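1 June 2020

Up before five again, and I have given up being cross about it. The kettle was on by ten past and I sat on the back step in my robe with the barn radio going faintly across the yard, waiting to see if Drosano would come out of the night pen on her own or make me walk down there. She came out on her own. She is as wide as a feed trough now and she walks like it, poor old girl, setting each foot down as though she were thinking it over first.

For anybody reading who has wandered in from somewhere else, Drosano is our senior alpaca and this will be her last cria. I said that the last time too, and Estrella Cárdenas has been kind enough to remind me of it twice since Christmas. But I mean it now. She has been at Bistholm longer than the new fence has, longer than the pond, and she has earned some summers where all she has to do is lie in the dust and hum at people.

The signs are all there, if you believe in signs. She has gone off by herself to the far corner under the box elder, she is up and down to the dung pile every little while and nothing comes of it, and this morning she let Flelel have the good spot at the hay rack without so much as laying an ear back. Flelel is 3 and thinks the whole pasture was put there for her benefit. Normally she gets spit on for that kind of cheek. Today she just stood there chewing and looking a bit lost, the way you do when you brace yourself for an argument and the other person leaves the room.

I called Nicanor Mendoza at seven, which I thought was decent of me, considering I had been wanting to call since five-fifteen. He asked me all the usual questions in that slow voice of his. Is she eating? A little. Is she straining? No. Is she rolling? Once, but I think that was for pleasure. He told me alpacas have their babies in the morning nine times out of ten, that if it got past two in the afternoon I could go and have a proper lunch, and that I should please not hover. I have never in my life managed not to hover, and he knows it.
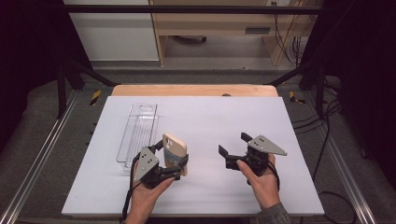 So I hovered from a distance. I took the folding chair out to the shade of the hay shed and pretended to mend halters. I did mend one, the little blue one that Quintero chewed through last August, and I was pleased with the stitching until I found I had sewn the strap on with a twist in it. Picked it all out again. Quintero himself came over to the gate to supervise. He is a big soft gelding with a bottom tooth that sticks out, and I believe he would live in the house if we let him.

Around noon there was some excitement, because Drosano lay down flat on her side and stayed down, and every female in the pasture came and stood in a ring looking at her. I was over the gate before I had put the needle down (found it later in my cuff, thank goodness). She lifted her head, gave me a look of pure disgust, and went back to sunbathing. The others drifted off one at a time. I walked back to my chair with what dignity I had left.

Estrella came by after lunch with a stack of clean towels and a rhubarb cake, and we sat far apart on our two chairs and hollered at each other across the gap like a pair of old crows. It was so good to see her. She had her yarn accounts with her, and she wanted me to know that the spring clip has brought in 3,522 dollars so far, with the dark fleeces still to be sold. I had been guessing a good deal lower. That pays for the shearing and most of the winter hay, and perhaps there will be a little over for the run-in shed roof, which has been dripping on the same patch of straw for as long as I can remember. She thinks we should keep back the best of the fawn and have it spun up properly this time. I said I would think about it, and she said that meant no, and I said it did not - it meant I would think about it.

No cria. It got to two, and then it got to four, and I had my proper lunch at suppertime. Drosano ate well this evening, better than she has in days, and came right up to the fence for a scratch under the chin. Her belly was moving when I leaned over. I stood there a good long while, until the mosquitoes found me.

The towels are by the door with the iodine and the flashlight. I have set the alarm for four-thirty, though I don't suppose I'll need it. Must remember to tell Nicanor about the vitamin shots, we are down to the last bottle, and to ask if he wants his casserole dish back.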